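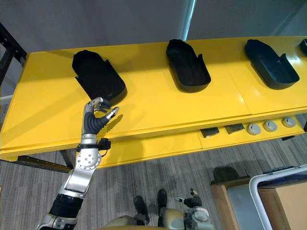

Writing for Greeting Cards, Session 2
Mon 28 June

Welcome back! Today we move on to anniversary verses, and I love teaching this one.

An anniversary card has two readers, so decide early whether you're writing to the couple or from one partner to the other. "You two" and "my love" can't share a verse.

Start with a small shared habit – Sunday pancakes, a song in the car – and let the feeling come out of that. Big words like "forever" work best once, near the end.

Length: four lines for the front, up to 10 inside. Read it out loud! If you stumble, your reader will too.

For next time: write one verse to your parents' generation and one to a new couple. Bring both on paper. The Ellus card set is on the shelf if you want to see how short a good verse can be.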